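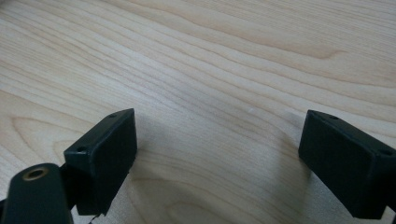
2026-01-17 Mandlow 両手グリッパー 作業メモ(Vamel工房)

前回のメモの最後に「次は指パッドを替える」とだけ書いてあって、どう替えるつもりだったのか自分でもしばらく思い出せず、棚の引き出しを開けたり閉めたりするところから今日は始まりました。こういうところ、もう少し丁寧に書き残しておきたいものです。というわけで今回は長めに書きます。

やったことは左右の指パッドの付け直し、リンクのがた取り、それから籠を使った出し入れの練習。朝のうちに終わるつもりが、お茶を飲んだり隣の作業台の旋盤をのぞかせてもらったりで、結局夕方までかかりました。

指パッドのこと

パッドはFusidumの暗い緑のフィラメントで刷ったもの。光の加減でほとんど黒に見えますが、窓際に持っていくとちゃんと緑で、私はこの色がけっこう気に入っています。今回は充填率を80%まで上げました。前の版は軽くてよかったのだけれど、ネジを締めるたびに穴のまわりが沈んでいく感じがして、どうにも気持ちが悪かったのです。上げたぶん刷る時間は延びて、夜に仕掛けて朝に取り出すことになりました。冬の朝に工房へ来て、プリンタの中に部品ができあがっているのを見るのは、何度やっても嬉しい。

取り付けは、ネジを最初から締めきらないこと。両方を軽く入れておいて、指を閉じて面を合わせ、それから交互に締めます。先に片方を締めてしまうとパッドが少しお辞儀をして、閉じたときに先端だけが当たります。前にこれで半日悩みました。

軸の真鍮ブッシュは前のものをそのまま使いました。外して布で拭いて、戻しただけ。型紙の箱に予備が19個あります(袋に書いておきました)。なので気軽に替えてもらってかまいませんが、圧入するときは万力でゆっくりお願いします。木槌で叩くと、入るには入るけれど斜めになります。

籠での練習

机の上に金網の籠を置いて、テープを一本渡した白い容器を右手側でつかむ練習。左手側は添えるだけのつもりでしたが、両方持つと思ったより机が狭いです。置き場所を決めておかないと、つい手前の縁のあたりに左を休ませてしまいます。 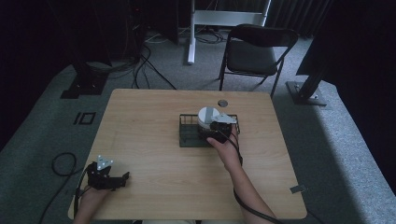 ケーブルはやはり腕に沿わせるのが一番楽でした。肘のあたりで一度ゆるみを作っておくと、手首を返したときに引っ張られる感じがなくなります。最初はゆるみなしでやっていて、奥へ手を伸ばすたびにコネクタが心配でそろそろ動いていました。そういう動きは、あとで見返すとすぐ分かるものです。手が遠慮しているというか。

あと、白い印の板は付ける向きを左右で間違えやすいので、裏に鉛筆で「み」「ひ」と書いておきました。消えかけていたら書き足してください。

つかみ方については、丸いものを籠から取るとき、上からまっすぐ行くより手前から面を当てにいくほうが私には合っていました。丸いものは横に逃げるので、先に片方の指をそっと当てておいて、もう片方を寄せる感じです。ただ、これは籠の手前の縁が低いからできることで、深い籠だとまた別の話になりそうです。深いのは家に一つあるので、次に持ってきます。

手元カメラのピント

ずっと気になっていたのがこれです。指先のカメラは机の面にピントを合わせてあるので、ものにぐっと寄ると全部ぼやけてしまう。白い面と灰色の帯の境目くらいは何とか追えますが、面の細かいところはまるで分かりません。
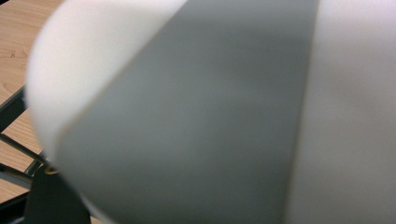 レンズを少し回せば手前に合うのは分かっているのですが、そうすると今度は机の木目がとけてしまい、寄っていくときの手がかりが減ります。どちらを取るか、工房の黒板の前でずいぶん立ち話をしました。今のところは机側に合わせたまま、ということにしてあります。つかむ直前の一瞬より、そこへたどり着くまでのほうが長いので。反対意見も歓迎です、私も半分くらいは迷っています。

マウントを8 mm後ろに下げる案もあって、図面だけは引いてみました。下げると指の根元のアームが今より大きく写り込みそうで、それはそれで見にくいかもしれません。刷ってみないことには何とも言えないので、次の回の宿題にします。端材入れに前のマウントが残っていたはずなので、まずはそれを切って試すのが早そうです。

費用のこと

今日買い足したのはネジと結束バンドで、合わせて648円。共用の箱にレシートを入れました。フィラメントは去年の4月に買った巻きがまだ残っていて、これがなかなか減りません。ありがたいことです。

パッドの傷み

片付ける前に、開いた状態で一度ゆっくり眺めました。角のあたりは表面が擦れて、灰色っぽくなっているところがあります。右の内側の面には白い欠けも。すぐ替えるほどではないと思いますが、欠けが広がるとものに引っかかるので、使う前に指の腹でなでて確かめる癖をつけておきたいです。

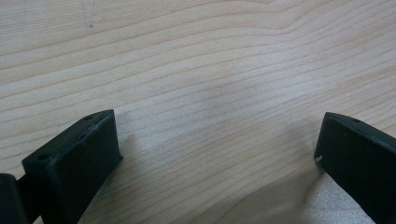

開いた状態の左右の指パッド。右の内側の面、左下の角に白い欠け。

角を最初から少し丸めて刷ればいいのでは、という話も出ました。今の丸みでは足りないのかもしれません。図面の丸みを変えると閉じたときに当たる面も細くなるので、片側だけ試して比べるつもりです。

次にやること
・マウントを下げたものを、端材で仮に作って写りを見る
・角の丸みを変えたパッドを右だけ一枚刷る
・家の深い籠を持ってくる
・結束バンドの切り口をヤスリで落とす(手の甲がちくちくします)

六角レンチの細いほうは、青い缶に戻してあります。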